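Pre-Opening Walk-Through: Zimine Community Greenhouse
Checklist with comments, May 27, 2021
Walked and written up by Evaristo Ayala
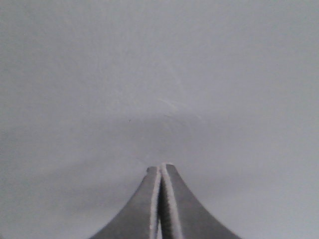
The greenhouse goes back to full hours in July, and I wanted every item looked at well ahead of that. I went through with the same sheet we used last time, plus the items people added on the clipboard by the potting bench (keep those coming, they're great!). Marks are OK, FIX, or WATCH. FIX means before opening. WATCH means look again on the monthly round.

Outside and entrances

1. Main door opens fully and closes on its own. OK
Swings beautifully now that the closer has been adjusted. It used to slam hard enough to rattle the seed racks.

2. East door opens from the inside without a key. OK

3. Ramp surface and handrail. FIX
The ramp itself is in fine shape. The handrail has one loose bracket at the bottom post, and you can feel it shift when you lean on it. Needs a longer bolt.

4. Path clear to the street gate, full width. WATCH
The lavender has had a fantastic spring and is leaning well over the path. Trim after bloom, sooner if anyone with a stroller has trouble.

Glazing and frame

5. Roof panels seated, no cracks. FIX
Two panels on the north slope have slipped in their clips. No cracks that I could find from the ladder. Keep the bench under them roped off until they're reseated.

6. Roof vents open and lock. OK
All of them crank smoothly, even the stubborn one over the ferns. Whoever greased the gears, thank you!

7. Rust on uprights. WATCH
Surface rust at the foot of the uprights along the west wall, same as before. Wire brush and paint in the fall.

Electrical

8. GFCI outlets trip and reset. FIX
Everything tripped and reset except the outlet behind the propagation bench, which tripped but won't reset. I've taped it over. Please leave the tape alone until the electrician has been.

9. Cords off the floor and away from water. OK
Big improvement. The hooks along the back wall were a wonderful idea and I'd like to put more of them on the south side.

10. Circulation fans guarded and quiet. WATCH
Guards are tight. The Halonen fan by the east door has a faint tick at low speed. Clean the blades first and see if it goes away.

11. Panel labeled and reachable. OK
Still 31 inches clear to one side of the panel and plenty in front. Please don't let the soil bags creep back over there.

Water

12. Storage tank lid latched. OK
The tank holds 3,000 gallons when full, so the latch gets checked every single visit, no exceptions. Latch and padlock are both good.

13. Hoses coiled and couplings tight. FIX
The long hose has a split near the nozzle and sprays sideways onto the walkway. Cut it back and fit a new end. There's a spare coupling in the Bellell drawer.

14. Backflow preventer tag current. OK

15. Floor drains clear. OK
I poured a bucket down each one and they all drained right away. Very satisfying.

Chemicals and tools

16. Cabinet locked, everything labeled. FIX
Lock works. One spray bottle on the lower shelf has no label, and I won't guess at what's in it. I've set it aside in a tray for disposal.

17. Safety sheets in the binder. WATCH
The sheet for the Imelard soap concentrate is there but badly water-stained. Print a fresh one and put it in a sleeve.

18. Pruners and knives stored closed. OK
The new pegboard looks terrific, and it makes a missing tool easy to spot.

19. Shelf loads under the posted limit of 300 pounds. OK
Clay pots are all on the bottom shelf now, where they belong.

First aid and fire

20. Extinguishers charged and unblocked. OK

21. First aid kit stocked. FIX
Out of large bandages and eyewash. Gloves are fine. Restock both before the seedling swap.

22. Emergency numbers posted by the phone. OK
Updated and in nice big print.

I'll come back to sign off items 3, 5, 8, 13, 16, and 21 once the work is finished. If you take one on, write your initials next to it on the bench copy and note the parts you used. The ladder is in the shed, left side, and needs two people to carry it.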